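Speaker notes, Keeping the marker cell honest, 2019-01-15

Samira Bitar, Drusoveck bench group

Opening (keep it short, Khalil needs the last 5 minutes)

Thank Wastska for the room. Say up front that I love this cell! One arm, one gripper, one white table, and 3157 pick cycles logged on the same pair of fingers. Ask who in the room has ever swapped fingers on a Friday night.

Slide 1. Centering

Start every check with something long and thin. A marker is great, it shows you right away if one finger sits closer than the other. Jog until it lies between the tips, then stop and look at the wrist view before you close anything. Leave a bottle off to the side if you want a second thing to focus on.
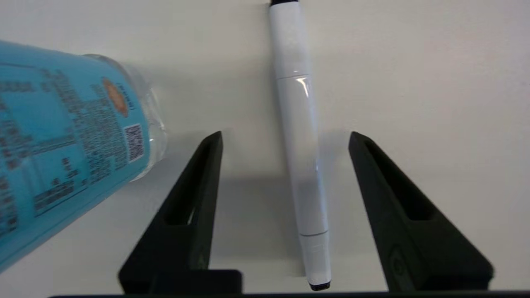

Slide 2. Fasteners

My favorite part! Each finger has a round fastener low down, near the base. We look at both every 303 cycles. Snug, paint a witness line, move on. (Tell the July story here, the rattle we chased for a whole afternoon.) Mention that the slots collect dust, so a soft brush goes in the kit.
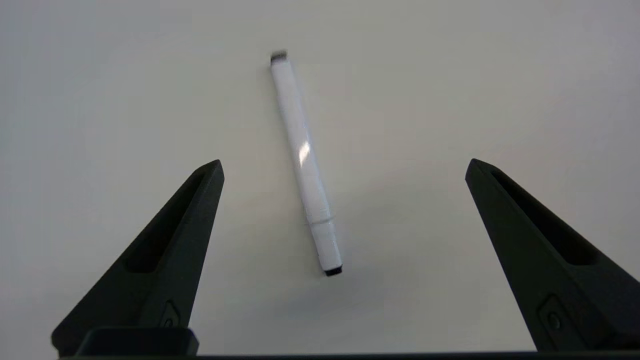
Slide 3. Empty-table check

Pause here and let people look.
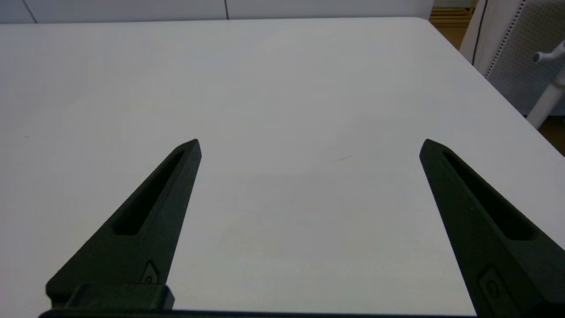 Camera drift is what I want everyone to take home. We save one open-gripper view after each service and flip between old and new on the screen. The fingertips are the first thing I compare, then the far edge of the table and that rounded corner on the right, which makes a lovely landmark. If the corner has moved and the tips haven't, go check the arm base before you touch the camera mount. Takes 15 minutes the first time, much less after that.

Hand over to Khalil Moussa for the Indorar spare fingers.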